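Section 2: Sorting the hangers

Do this before you hang anything on the Bivlow rail. Basket on the left of the table, board or sheet down first so the top doesnt get scratched.

1. Take one hanger out and lay it flat.
2. Look at the hook. Small open curl, no splits.
3. Run along the lower bar. Notches should be clean, no sharp bits left from the mould. 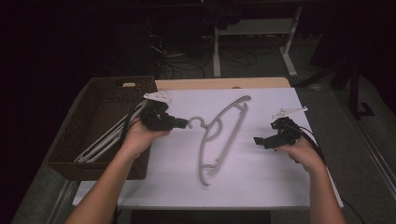
Fig. 1 Hanger laid flat on the white surface, ready to check.

4. Good ones back in the basket, lengthways. Bad ones in a bag for Plondach returns, quote part 462.

Note: pack of 23. Short? Tell Ashok Tripathi in the Jerkik office before you open another.

Caution: don't yank at a tangle. The hooks catch on the cross bars and the thin arms snap.

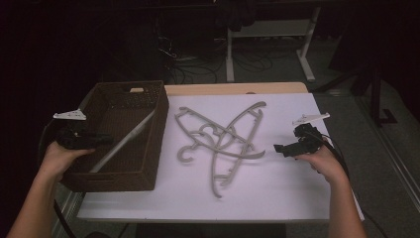

5. If they do come out in a heap, hold the bottom one still and lift the top one off by its shoulder. Turn it untill the hook clears, then do the next.
6. Basket full? Stop there. Lid on, label facing out, on to Section 3 (fitting the rail).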